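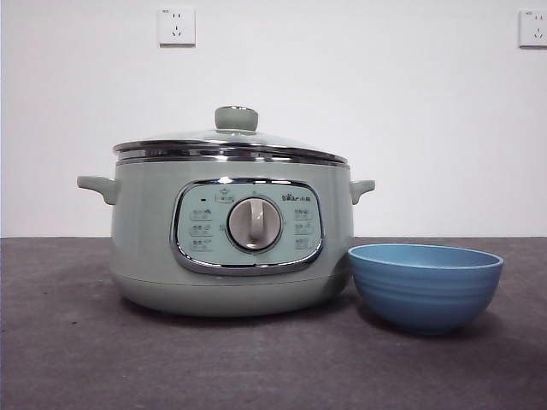

Why do dropped things vanish?

By Oi-ling Kuo

Last Friday I dropped a bead. It was a brown one, smaller than a pea, and I heard it land. I looked straight down at the spot where it had to be and it had gone. I crawled about for ages with my nose nearly on the floor, and then I trod on it in my socks. Ouch!

I bet this has happened to you too, with a bit of a building kit or the back of an earring or that one jigsaw piece. So where do small things go when we drop them? Mostly they haven't gone far at all. The trick is being played by your eyes and your brain (and a little bit by the floor).

Your eyes are lazier than you think

Hold your arm out straight and stick your thumb up. Look at your thumbnail. That little patch, not much bigger than the nail, is nearly all that you see really sharply at any one moment. Everything around it is a bit fuzzy. Don't believe me? Keep staring at your thumbnail and try to read a book lying next to it. You can't cheat and peek!

The sharp part of your sight comes from a tiny dip at the back of each eye called the fovea (say it foh-vee-uh). To make up for it being so small, your eyes jump from place to place, several times a second, and your brain joins all the jumps together so that the whole room feels clear. When you're hunting for something tiny, your eyes have to land on it, or very near it. If they jump over it, you've missed it, and you won't know that you have.

Busy floors are good hiding places

Now the floor's part. A plain white tile is an awful place for a bead to hide. There's one dark dot on a big pale square and your brain shouts "There!" almost at once.

A speckled floor is another matter. It's already covered in little light bits and dark bits, and your bead is just one more bit. Moths do the same thing on tree bark, and some birds lay spotty eggs on pebbly beaches so that foxes and gulls walk straight past them. We call it camouflage. The moth does it to stay alive. The bead isn't doing it on purpose, though I do wonder sometimes. 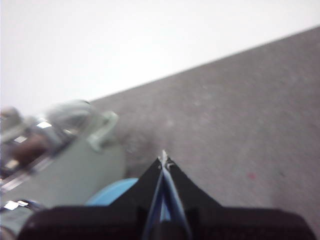 Grey carpet with lighter and darker flecks. Can you find the tiny red speck?

Colour makes a huge difference. If everything around is grey and one thing is red, your brain picks out the red without checking each speck in turn. Scientists who study seeing call this "pop-out", which I think is a lovely name for it. My bead was brown on a brown rug, so there was no popping out for me.

It bounced, too

I looked right below my hand, and that was my next mistake. Small hard things hardly ever stay where they land. A bead hits the floor, bounces, lands on its curvy side and rolls. Flat things like buttons can be even worse. If they land on their edge they set off like a little wheel, and they like to go under the sofa. A soft carpet soaks up a lot of the bounce, so things stop sooner, but then they can sink down in between the tufts.

How to find it

Stop moving your feet first. Everybody forgets this one, including me, and my heel can prove it.

Next, turn off the big light and lay a torch flat on the floor, so the beam skims along the ground. A crumb-sized thing will throw a long shadow, far bigger than the thing itself, and anything shiny will wink at you. It's the same reason your own shadow gets so long in the evening, when the sun is low.

Get down low and look sideways as well. From standing height a bead is just a dot, but from the side it sticks up like a small hill.

Search in strips, up and down, the way a person mows a lawn. If you look wherever you fancy, you'll check the same bit over and over and leave other bits out.

If all that fails, ask a grown-up to stretch an old pair of tights over the end of the vacuum cleaner hose and hold it on with a rubber band. The air gets through but the bead can't, and it sticks to the tights with a tick.

Try it yourself

Ask a friend to put 30 dry lentils on a patterned rug while you're out of the room, and then 30 more on a plain tray. Time how long you take to pick up each lot. Then swap over and see if your friend is quicker! Mine had the tray done before I'd really got going on the rug, and I'm fairly sure there is still a lentil in it somewhere.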